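Counter talk — notes, Binstead traders' evening
Start 7 pm sharp, Yaneth Flores introduces. Water. Slow down.

Opening. Who here has a till point they like? Hands up. Wait for it. Usually two or three and one of them is lying.

My bit tonight: the small paying corner. Card reader, shelf behind or beside it, light from wherever the light comes from. Not the software, not the fees. Amitex can do you the fees, they're at the back table afterwards, go easy on them.

Why me. Fitted out counters since leaving Odeo. Little ones mostly, cafes, a framer's, two chemists. Nam was the biggest and the one I got most wrong. Come back to Nam.

First point — reader needs a home. Not a drawer, not a nest of cables by the biscuits. White reader, contactless mark facing the customer, fixed edge to sit against so it doesnt wander about. Light-brown wood shelving next to it and the white stands out nicely. People find it without asking. Pause here, let them look.

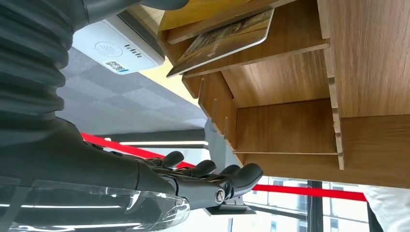 How high should a card reader sit?
Elbow height for most people standing, and low enough that someone in a wheelchair can reach it without stretching. If one fixed height won't do both, put it on a tilting mount or keep it on a lead so it can be handed over.

(Somebody always asks that so get it in early.)

Second point, stickers. QR code stickers, small one, low on the reader, fine. Trouble starts when the loyalty scheme wants one, then the wifi, then the tip jar. Nam had stickers on stickers. Customers tapping their card on the wrong one! Rule at Nam afterwards: one code per surface. Joon-young Shin came up with that, give him the credit, he's in the second row I think.

Also check your sticker is your own. People do stick fakes over the top. Run a thumbnail round the edge when you open up.

Third, shelves. Wood grain by the till warms the whole thing up but watch the depth. Shallow. Deep shelf behind a counter turns into a cupboard with no door — lost property, dead pens, last April's price list. We cut 84 mm off the depth of the ones at Nam and the mess halved. Well, felt like it. Don't say halved.

Veneer: fine, good value, but seal the cut ends. Wiping down with spray every night lifts the edge sooner than you'd think. Damp cloth, dry cloth, done. Keep an offcut for matching later.

Cost slide. Shelf unit and fixings came in at £300, full counter with electrics £2000. That's Nam, not a quote!! Say so out loud. Last time a man rang me up about it.

Cables. Quick. Down the back, through one hole, grommet in the hole. Label both ends. Move on.

Fourth point, daylight. Most important one so don't rush it even if running late. Big windows are lovely and then you can't read the screen. Black metal frames, tall white building over the road, all that brightness coming straight in. A pale building opposite can throw light back at you even when your own side is in shade. Didn't know this before Nam. Do now.
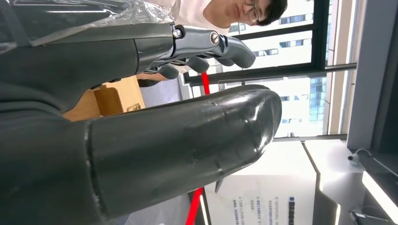 So go and stand at your counter at 9 in the morning, at noon, and again at 4. Stand on the customer's side, not yours. Tilt the reader a bit each time. If you're squinting then so are they, and they'll just hold the card out and hope.

Fixes, cheap first. Turn the reader away from the glass. Then a small hood or a raised bit of shelf on the window side. Then a blind, a plain one, half down. Film on the glass last, it's a pain to get off and landlords get funny about it, check the lease.

Shiny worktops make it worse. Matt finish if you're buying new. If you're not, a dark mat under the reader does a lot for very little.

Story about the framer's and the mirror — only if time. Two mins max. Skip if Yaneth is waving.

Homework for them: clear the till point completley tonight, everything off, put back only what got used today. Box the rest, under the stairs, see what you miss.

Questions. Repeat each one back for the people by the door.

Thank Yaneth, thank Joon-young, mention tea. Sign-up sheet for shop visits is by the coats, name and phone number, and please write so I can read it.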